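Collecting Household Demonstrations for a Garment-Handling Policy
Final Project Report, Wuvness Student Project Group

3. Data Collection

3.1 Scope

The purpose of this stage was to assemble a body of human demonstrations from which a two-armed system could learn to handle clothing on a soft surface. The original proposal called for all demonstrations to be recorded on the bench in the Arkthorpe laboratory. Following the mid-year review, the group moved the collection into ordinary bedrooms, with the agreement of the residents. The bench offers even lighting, a plain background and a firm surface at a fixed height, and a policy trained there would have met none of the conditions in which clothes are usually folded.

The target was set at 400 accepted demonstrations, divided among 35 garments. Garments were grouped into three classes: thin single-layer items such as shirts, heavy woven items such as jeans, and padded outerwear. The third class was added at the request of our supervisor and proved to be the most demanding of the project.

3.2 Equipment and Procedure

Demonstrations were performed with a pair of hand-held two-finger grippers, one in each hand, with a camera mounted on each. The operator was instructed to keep both hands out of contact with the garment once recording had begun, and to begin each demonstration with the gripper fingers open. The left and right recordings were aligned afterwards using a clap of the fingers at the start of each take.

Operators completed a short training block before their demonstrations were accepted into the set. Each was given 30 minutes of practice on a cotton towel, followed by a supervised attempt at one garment from each class. Demonstrations from the training block were kept in a separate folder and were not used for learning.

Each garment was laid out by hand before the recording began. For outerwear, the written procedure specified that the body of the garment be spread flat, that the first grasp be taken at the lower part of the body, and that the sleeves be dealt with only after the hem had been secured. Operators were free to choose their own grasp width.

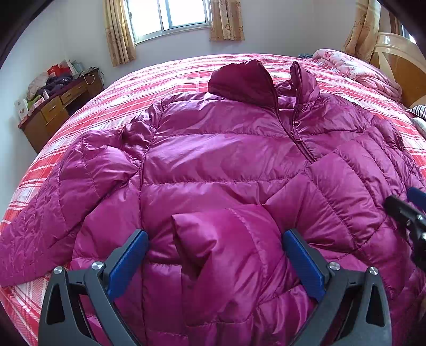
Veerle Claeys observed at the second review that a padded jacket is really two problems, the shell and the filling, and that our labels recorded only the first. She asked whether a grasp that holds the outer fabric but lets the padding slide beneath it should be counted as a success, and suggested that the group settle the question before collecting any further outerwear.

The group accepted this comment. A grasp label with three values was introduced: full, shell only, and missed. All outerwear demonstrations recorded up to that point were reviewed again by two members working separately, and disagreements were settled by a third. The revision took most of March and delayed the first training run, but the earlier labels could not have supported the analysis in Section 4.

3.3 Quality Control

A demonstration was rejected if the operator's fingers touched the garment, if either camera lost tracking, or if the garment left the bed. Tracking was lost most often when a gripper was brought so close to the fabric that little else remained in view. Plain, dark garments were the worst affected. Operators were therefore asked to approach at a moderate speed and to pause briefly before closing the fingers — a habit which the learned policy later reproduced, to the amusement of the Osten team when they viewed our results.

Residents were not asked to tidy their rooms. Variation in furniture, bedding and daylight was considered desirable. Names, letters and family photographs were covered or moved out of view before recording, and each resident was offered the chance to review the footage and withdraw it.

3.4 Storage

Accepted demonstrations were copied to the Rizk server at the end of each session, together with the operator's log sheet. The log sheet records the garment number, the class, the starting layout and any departure from procedure. Log sheets for the practice towels were not retained.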